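## 3. Packing soft goods in the Rodley bags

Okay, so you've got your table wiped down (section 2) and your labels printed. Now for the part I like best, which is getting soft stuff into bags without the whole thing looking like a pillow fight. I've been using the Rodley glossy bags for gift packing, and the same steps work fine for the plain Tinen ones if that's what you have in the cupboard.

### What to have within reach

- A stack of bags, printed side up
- Tissue paper, one sheet per item
- A soft dry cloth
- Your label roll and a pen
- The Desotach hand sealer, plugged in and switched OFF for now

**Note:** If your bags have been stored somewhere cold, bring them in the night before. Mine live in an unheated back room until March or so, and they come out stiff as a board.

### Filling the bag

1. Lay the bag flat with the open end toward you. Run your palm over it once so it sits down on the table.
2. Fold your item to a bit less than the width of the bag. Leave more room at the open end than you think you need - I went stingy on this in the beginning and ended up redoing half a box.
3. Wrap the tissue around it loosely. Tape isn't needed, and it tears the tissue when the person opens it.
4. Slide the item in, fold first. Hold the far corners of the bag still if it tries to travel with you.
5. Press the air out from the closed end toward the opening, with the flat of your hand. Go slow! A glossy bag traps a surprising amount, and a quick push just moves the bubble around.

**Caution:** Don't lean on the bag with your elbow or a box. The seams can take a gentle push and not much more.

### Sealing

1. Switch the sealer on and wait for the light.
2. Line up the open edge so it's straight across. Any fold caught in here will leak air later.
3. Press, count to 3, and let go.
4. Leave the bag alone until the seal cools. I start folding the next item in the meantime, so it doesn't feel like waiting.

**Caution:** The sealing bar gets hot enough to hurt. Park it at the back of the table with the cord out of your way, and switch it off whenever you step out.

### Checking the printed side

Turn the bag face up and have a look at it flat on the table, under whatever light you normally work in. Small wrinkles are normal with this film and I let them go. Smudges aren't, so give those a wipe with the cloth (no spray, please - it can dull the shine).

Check the border too. You want to see it on all four sides, with nothing folded under. If the picture is half tucked away, your bag is overfilled, and it's better to open it up and start again with the next size.

Labels go on the back. I know the front is tempting, but a label over the artwork looks awful and it won't peel off cleanly. Once that's done, move on to section 4 for boxing up with the Tanui dividers.

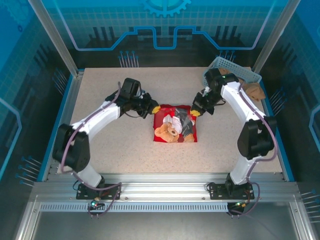 *Fig. 3 - Teddy bear bag lying flat, face up, with the red border showing all the way around.*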